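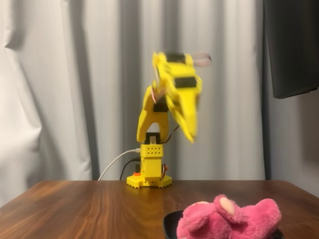
Reading time: 2 minutes

The public library at Ustano opened its doors in 1826 and has lent books from the same building ever since. It is the intention of this post to record my views on the proposed change to its opening hours, which residents have been invited to consider before the end of August.

Under the present arrangement the reading room closes at 7 p.m. on weekdays. The proposal would bring this forward to 5 p.m. and extend the morning session by one hour. I have read the notice displayed in the entrance hall and the longer paper available at the desk. Both are clearly written. Neither states how many readers use the room after five.

I have been a registered borrower for 19 years and have made most of my visits in the evening. The tables by the north windows are generally taken at that time, in large part by students from the college on Fröhlich Street who have no quiet place to work at home. A morning hour is of little use to them. It may be of considerable use to parents of young children and to retired residents, and I do not wish to suggest that their needs should count for less.

The local history collection deserves separate mention. It holds up to 3000 items, including the parish maps and the bound letters from the Bosiden mill, and may be consulted only when a member of staff is present on the upper floor. At present that means two evenings a week and one morning. The paper does not say whether these sessions would be kept. I have written to ask, and will add the reply to this page when it is received.

Readers who travel in from Drovex should also note that the number 77 bus reaches the square at 4.40 p.m. Anyone arriving by that service would have 20 minutes in the building under the new hours, less the walk up the hill.

Comments may be left at the desk or sent by post. Forms are kept in the tray beside the returns trolley, and a large-print version can be had on request.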